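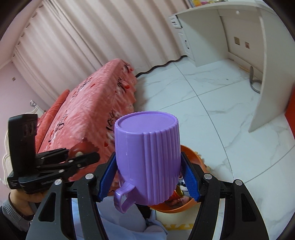

Eylül Gökçe wrote in to say that her spider plant keeps getting brown tips no matter how often she waters, and could it be the water itself? Yes, it could! Spider plants are fussy about what comes out of the tap, and so are dracaenas and prayer plants. Try rainwater for a month before you change anything else. The brown bits won't turn green again, so snip them off at an angle with clean scissors and watch the new leaves instead.

Her letter got me going on watering in general, which is my favorite subject (ask my sister).

Check before you pour
Push a finger into the soil up to the second knuckle. Dry all the way down means water, cool and damp means leave it alone. I check mine every 5 days and some of them get skipped three checks in a row, especially the snake plant in the hall.

Water from below
African violets love this! Stand the pot in a shallow dish of water, give it 30 minutes, then tip out whatever is left. The leaves stay dry and you don't get those ugly pale spots. Every couple of months give the pot one good soak from the top as well, to wash out the salts that build up as a white crust.

Dried-out root balls
If water runs straight down the inside of the pot and out the bottom, the mix has shrunk away from the sides. Sink the whole pot in a bucket until the bubbles stop. Peat mixes are the worst for this. I did it with a fern from the Nirley plant sale that weighed next to nothing when I got it home, and it put up two new fronds by the end of September. 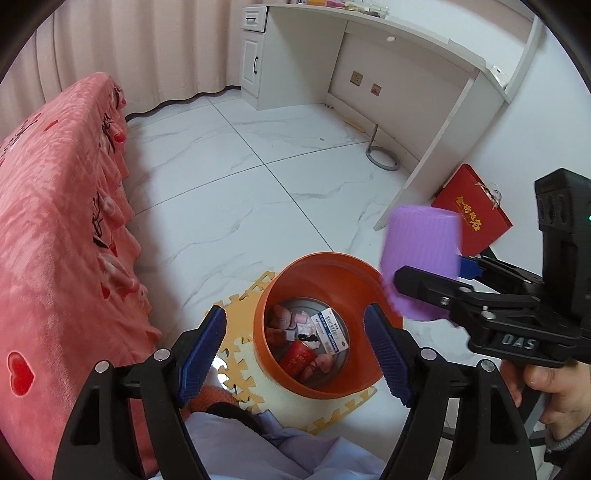 Let the pot drain properly before it goes back in its cover, though. A fern likes moisture but it will sulk with its feet in a puddle, and the lower fronds go yellow first.

Dust
A dusty leaf can't make much use of the light it gets. Wipe big leaves with a soft damp cloth, one hand underneath for support. Fuzzy leaves get a dry paintbrush. Skip the milk and the mayonnaise and all those shine recipes, they just go sticky and catch more dust.

Going away
For a week or less, water well, move everything back from the window and group the pots close together. For longer trips I run a cotton cord from a jar of water into each pot, with the end pushed 2 inches into the soil. Test it a few days before you leave, as some cords hardly draw at all. Mine came from the hardware store in Stendden and it's wonderful stuff, I've used it on everything from the peace lily to a tray of mint cuttings.

Next time: repotting a pothos that has outgrown its shelf.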